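A desk, a mat and a lot less clutter: Saoirse Ó Gríofa on working from one table

I've been nosing around other people's desks for this column for a while now, and I still get a little thrill when somebody says yes. Saoirse Ó Gríofa said yes on a Tuesday, by text, with the warning "there's not much on it, you'll be disappointed." I wasn't! She does the page layouts for a walking magazine in Cultham, and her whole working life happens on one pale wooden table with a big black mouse mat in the middle of it.

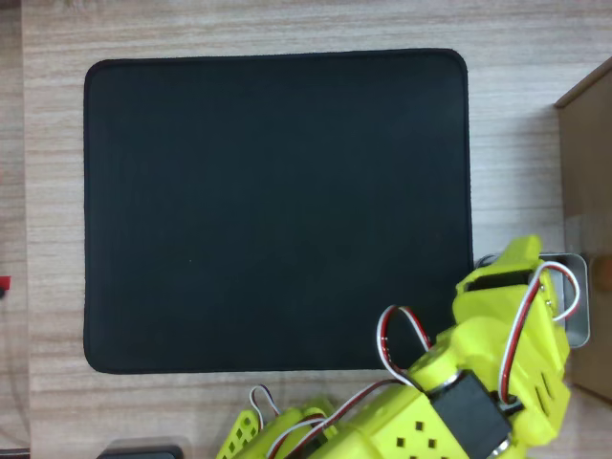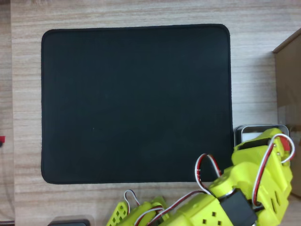 The black mat on its pale, fine-grained tabletop, in both pictures.

How the mat came first

Most people buy a desk and then bits to go on it. Saoirse did it the other way round. "I had the mat for ages before I had a table I liked," she told me, putting the kettle on. "I was working on my sister's old dressing table and the mat hung over the front. It drove me mad. So when I went looking I took the mat with me, rolled up under my arm."

She found the table at Yalçınkaya, the second-hand furniture place on the Nindton road, and unrolled the mat on it right there in the shop. Gearóid Horgan was on the till that day and apparently asked her if she was planning to stay for lunch. The price was 255 pounds, delivery included, and she still thinks she overpaid. (I don't. I've seen what new ones go for, and the one I was eyeing up in February was 1,999.)

The stitching question

I asked her what makes a good mat, expecting a shrug, and got ten minutes. She has been through three before this one and they all went the same way, fraying at the corners until little threads got into everything. "Get a stitched edge. That's my whole advice. Rounded corners as well if you can, they don't curl up at you." She likes plain black because she looks at colour all day on the screen and doesn't want any more of it beside her hand.

It does show every crumb, mind you. "Oh, every single one. I pick at them when I'm on the phone." She wipes hers with a damp cloth and leaves it flat overnight, and she won't hear of putting one in the washing machine. Colton MacPherson, who edits the magazine, tried that with his and it came out shaped like a crisp.

Leaving some wood showing

What I liked most was that the mat doesn't cover everything. There's bare wood left round it, and Saoirse was quite firm about keeping it that way. She'd looked at one of those giant mats that go from one end of the desk to the other and decided against it. "I bought a nice table. I want to see it. And I like having somewhere to put a cup down that isn't fabric."

Is the mat ever straight? She laughed at that. "I line it up with the grain in the morning and by eleven it's wandered. I lean on it. I used to fix it all day long and now I just let it go."

Boxes, tins and Fridays

Cardboard is her weakness. She keeps boxes in case she has to send something back and then never sends it back. Tins are another one, she can't throw out a decent tin, and I'm exactly the same so we got on very well at this point. Her rule is that anything that has sat on the table all week gets a home or goes out on Friday before she shuts down. I asked if she sticks to it. "Most Fridays," she said, and then, "some Fridays."

What she'd change

A lamp, for one. She's been saving for a proper one and has got as far as writing the name of it on a sticky note. She'd also like a deeper shelf for the back issues, which are in the hall at the moment and get walked into. The table she'd keep. The mat too, until the edge goes.

Next time I'm off to see Adel Zaki, who does his accounts at an ironing board and swears by it.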